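String, Twine and Cord

String is one of those things I never thought about until I ran out of it, and then I couldn't get through a weekend without it. In the plainest sense it's a bunch of fibers twisted together so they hold each other in place. Pull on it and the fibers squeeze tighter, and that squeeze is where the strength comes from. Pretty neat for something that lives in my junk drawer!

People mix up the names all the time (me too). Twine is usually 2 or more strands twisted together, cord is thicker, and rope is thicker again. Where one stops and the next starts depends on who's selling it. My friend Timo Haberkorn grew up in Skinau, and over there anything you can't tow a boat with is just called string.

The stuff is very old. Folks were twisting plant fibers and animal sinew long before anybody was weaving cloth, and most of it rotted away, so we mostly know it from scraps, beads with worn holes, and marks pressed into clay.

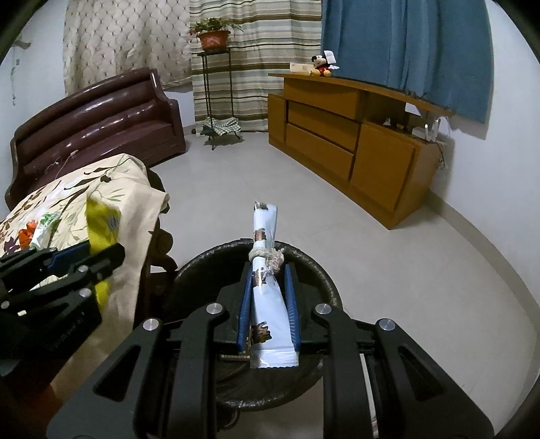 Jute is the one I buy most. It's cheap, it's brown and hairy, and it grips itself so well that a plain square knot will usually stay put. Sisal is stiffer and scratchier and makes my hands itch. Cotton is soft and good for the kitchen — tie up a roast with it and you're fine, but please don't put nylon in a hot oven, it melts.

Ends fray, and there's an old fix for that called whipping, where you wrap thin thread around the last bit and pull it tight. Thanasis Panagiotou showed me how on the dock at Hultaven one cold March morning. It took me seven tries and I still do it a little crooked!

As for storage, I like a ball you pull from the middle, dropped in a jar with a hole in the lid. A cone works too, if you've got the shelf space.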